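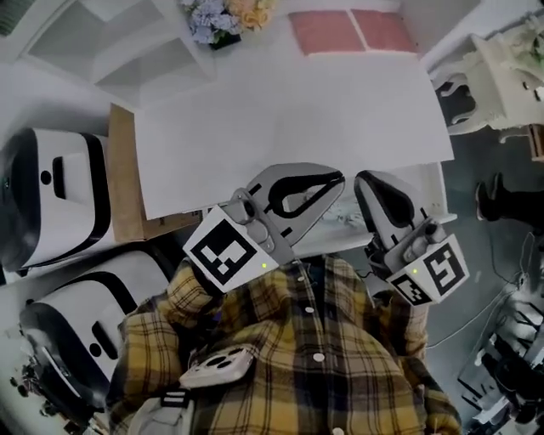 3.2 Clothing worn during table work

Participants in the Grostitz sessions wore their own clothes. We gave no dress instructions beyond asking for sleeves that could be pushed up or buttoned at the wrist. Of the 246 garments recorded, shirts with a full button front were the most common, followed by knit pullovers. Checks and plaids were coded as one pattern group, following Sivakumar.

Figure 4. Button-up shirt in a yellow, black and cream plaid, worn at a large white tabletop. Pattern code P, front closure code B.

Sleeve position was coded separately for each arm – a bent elbow bunches the cuff and changes how much fabric reaches the work surface. In 17 sessions the two arms received different codes. We kept both values and did not average them. Collars were coded as open or closed, and an inner garment was noted only where it showed at the neck.

Pale tabletops made the edges of dark fabrics easier to code than those of light ones. Cream and pale grey bands were the hardest, and two coders disagreed on 11 garments of this kind. These were coded again using the Gronside color chart, after which 10 were settled. The remaining garment was left out of the pattern totals in Table 2 but kept in the closure totals.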